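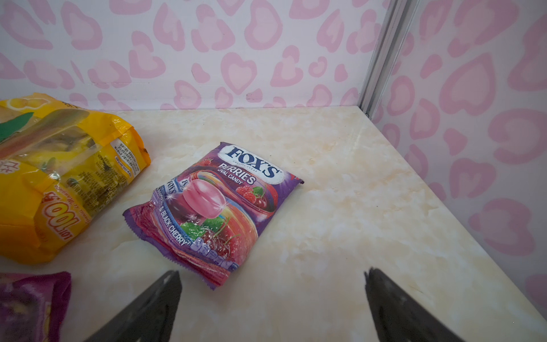

Fox's Berries on the marble-look floor, gripper just short of the bag seam.

kakemwood_peiyu wrote:
Hello all, it's Peiyu Hao again from the Kakemwood side of things. I've been meaning to start this one for a while, and my sister-in-law finally pushed me into it over dinner by asking when she can have a machine that puts the groceries away. I gave her a long mushy answer and I wasn't happy with it, so I'm bringing the question to people who will be less polite.

Can they do it yet? I mean ordinary chores, at home or in a small shop. I help out in a corner store most afternoons, and a good part of the day goes to picking up bags of candy and putting them where they belong. A child of six can do it. I've been watching grippers try it since March and my feelings go up and down like a kite. A stiff box, lovely, I'd hire the thing tomorrow. A soft bag with a crimped end and half of it air, and I start holding my breath.

So, where do you all stand? Please be generous with details, I like a long post.

guilan.d wrote:
Well you know I'll take the bait, Peiyu! I say no, and I say it with love. I ran a small kitchen for years and what I learned is that a chore is never one motion. "Put the candy away" means find it, get it up off whatever it's lying on, notice that the one beside it is leaning on it, notice that the seam has split, decide whether to shelve it or set it aside, and then go answer the phone in the middle. A machine that gets the picking up part right has done maybe a tenth of what I'd pay a person for.

And that shiny plastic! Look at the glare on the lower part of the purple bag in your picture. I can hardly make out the lettering there myself.

xiuying_x wrote:
Guilan, I love you, but you've moved the goalposts clear out of the stadium. Peiyu asked about chores, and picking up IS a chore. If something picked up after my two boys and did nothing else at all, no judging of seams, no answering of phones, I would weep with joy and give it its own room.

I kept a notebook this winter (I'm that kind of person). The job was bagged snacks and candy, lift from a flat floor, drop in a bin, two-finger gripper, one bag at a time. 127 tries. It missed or dropped 57 of them. Now I know that sounds awful, and Guilan is already smiling. But most of those came in the first stretch, when I had it coming down over the puffy middle of the bag, and it got a good deal better once I went for the end seam, where the plastic is flat and there's something to pinch. I wish I'd written down the split properly — I only started marking the approach halfway through, so please don't ask me for a percentage.

kakemwood_peiyu wrote:
Xiuying, that's very useful, thank you. The seam is where I'd go too. The bottom one on the Fox's bag is crimped and serrated and it's facing the fingers, so you couldn't ask for a kinder angle. My worry is the big yellow bag to the left of it. It's folded over at the end nearest the candy, so a finger coming in a bit wide has something to catch on.

Z_Qin wrote:
Zixuan Qin here, I mostly read. I want to disagree with both camps a little.

I did a spell at Fusberg, on the packing floor, and we had automation that handled bagged goods all day long. It did 2,354 bags on one shift that I remember because somebody chalked it on the wall and it stayed up there for ages. So when folks say machines can't handle soft bags, I have to raise my hand. They can, and they've been at it a good while. But every bag came down the same belt, the same way up, the same distance from the next one, and it was picked from the top with suction. When a bag came through sideways a person walked over and turned it.

Now put a purple bag at a slant on a floor, with a yellow one lying on its side next to it and the corner of a third one poking in, and you have a different job. That's the home job. I think it's close for tidy houses and a long way off for mine.

guilan.d wrote:
Zixuan, the person who walked over is my whole argument! Thank you kindly.

Z_Qin wrote:
She walked over maybe four times a shift, Guilan. The rest of the time she was doing work that was a lot easier on her back.

yevdokiia.p wrote:
May I come in from the home end? Yevdokiia Prokopenko, I look after my mother, who has bad hands. She drops things and can't bend for them. For us the question of whether it can do a "whole chore" doesn't matter very much. If a thing on wheels could bring a dropped packet up to table height, and it took three tries and two minutes, she'd wait. She has the patience of a saint and the television is on anyway.

We did borrow a Jia arm from a friend for a few weeks. It was good with her pill box, good with the remote, hopeless with the newspaper. Candy bags were in between. The small ones slid away when the fingers closed a little off center, and then she'd laugh and I'd have to go fetch it from under the sofa.

So my vote is "yes, slowly, for some people." I'd take it today with all its faults.

xiuying_x wrote:
Yevdokiia, that's the post I wish I'd written. Did you try anything on the fingertips? I had some luck with a rubbery sleeve, though it picked up lint something terrible and I had to wash it every evening.

yevdokiia.p wrote:
We didn't, it wasn't ours to fiddle with, but I'll pass that on to my friend. Lint we have plenty of.

guilan.d wrote:
All right, I'll soften by an inch. For Yevdokiia's mother, yes. For my kitchen, no, and for Peiyu's shop I'd want to see it cope with a delivery day first, cartons everywhere and the door propped open.

kakemwood_peiyu wrote:
Delivery day is a fair test and a cruel one. I'll try the seam approach with the yellow bag moved farther off, then with it left where it is, and report back with whatever I get. Xiuying, send me the name of that sleeve if you still have the packet?

Related threads
Endamis gripper pads: worth the money or not?
Folding towels, a year of trying
Suction or fingers for crinkly packaging
What chore would you hand over first?
Small shop restocking, show your setup

Contact the moderators | Copyright remains with the individual posters | Back to top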